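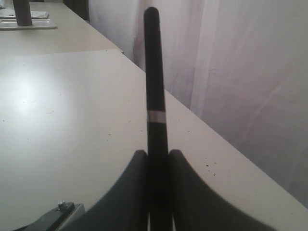
Widum, journal des pannes
Mis à jour en mai, par l'équipe Zaltent

Quel jeu de données passionnant ! 2408 prises d'objets fins, vues du poignet, dont 11 ratées : le cylindre pivote entre les doigts et la pince continue de serrer (défaut 6 dans le journal). Gardez-les surtout, elles valent de l'or pour entraîner un détecteur de glissement !

Attention : après un défaut 6, l'arrêt logiciel ne relâche pas la pince. Coupez l'alimentation avant d'approcher la main.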